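**Section 4: Building a season in Dilleck Scheduler**

Applies to version 36 and later. Last revised 9 November 2024.

You've added your channels and imported your catalogue, so now comes the fun part! By the end of this section you'll have a drama season laid out on the grid, with repeats, holdbacks and a clean list to send to your playout team.

We'll use the sample catalogue that comes with the program. It has 145 titles in it, including two series we'll work with here: *Orkel*, a crime drama in hour-long episodes, and *Luden*, a half-hour comedy. If you'd sooner use your own shows, go ahead, the steps are the same.

### 4.1 Create the season

1. Open **Grid** and choose **New season**.
2. Type a name. Keep it short, as it appears on every printed sheet.
3. Set the first and last broadcast dates. The sample season starts in August.
4. Pick the channel from the list.
5. Press **Create**.

The grid opens on the first week. Empty slots are pale grey, and anything carried over from the season before is striped.

> **Note:** You can change the dates later, but shortening a season sends any episodes outside the new dates back to the **Unplaced** tray. They aren't deleted.

### 4.2 Place a series

1. Find *Orkel* in the catalogue panel on the left.
2. Drag the series title (the bold line, with the episodes listed under it) on to the slot where you'd like the first episode to go.
3. In the box that opens, choose **Weekly**, **Daily** or **Double bill**.
4. Tick **Keep episode order**.
5. Press **Place**.

The whole run drops into the grid in one go, which is lovely to watch the first time. Do the same with *Luden*, this time choosing **Double bill**, and two half-hours will sit side by side in a single hour slot.

> **Caution:** If **Keep episode order** is left unticked, the scheduler fills gaps with whichever episode fits best. That's great for quiz shows and panel games. It will wreck a serial.

### 4.3 Attach a still

Each title can carry one still, shown on the programme card and on the press sheet.

1. Click the title and open **Card**.
2. Drag a picture on to the blank panel, or press **Browse**.
3. Move the crop box until you're happy with it.
4. Type a caption and press **Save**.

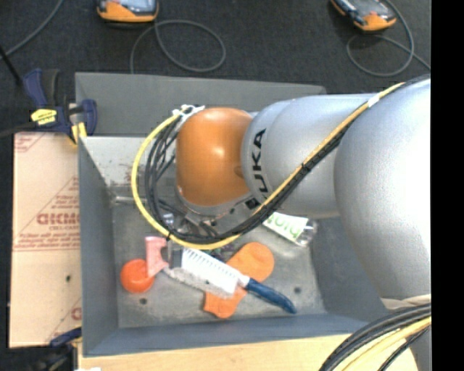
*Fig. 4-3. Robot arm with cable loops, KUKA lettering on the housing.*

Captions can be as long as you like, but the press sheet prints only the first line. JPEG and PNG files both work. If a still looks soft on the card, check **Preview size** before you go hunting for a better copy, as the card view is always a little rough.

### 4.4 Set holdbacks and repeats

A holdback stops an episode turning up again too soon. Your rights contract will usually give you the number of days.

1. Right-click the series and choose **Rights**.
2. Enter the holdback in days.
3. Enter the number of repeats allowed for each episode.
4. Press **Apply to run**.

Now try **Suggest repeats**. The scheduler looks through the late-night and weekend slots and offers places that respect every rule you've set. Accept them one at a time, or press **Accept all** and tidy up afterwards (we nearly always do the second!).

A red corner on a slot means a rule has been broken. Hover over it to see which one. Code 235 is a holdback clash, and code 3964 means the repeat allowance for that episode has been used up.

### 4.5 Check and send

1. Choose **Season > Check**.
2. Work down the list of warnings. Clicking a line takes you straight to the slot.
3. When the list is clear, choose **Season > Send**.
4. Pick **Rao format** if your playout system uses Rao lists, or **Plain text** if it doesn't.

> **Note:** Sending locks the first two weeks of the grid. To make a late change, open **Season > Unlock**, make your edit, and send again. The new list replaces the old one.

Section 5 covers live events and overruns.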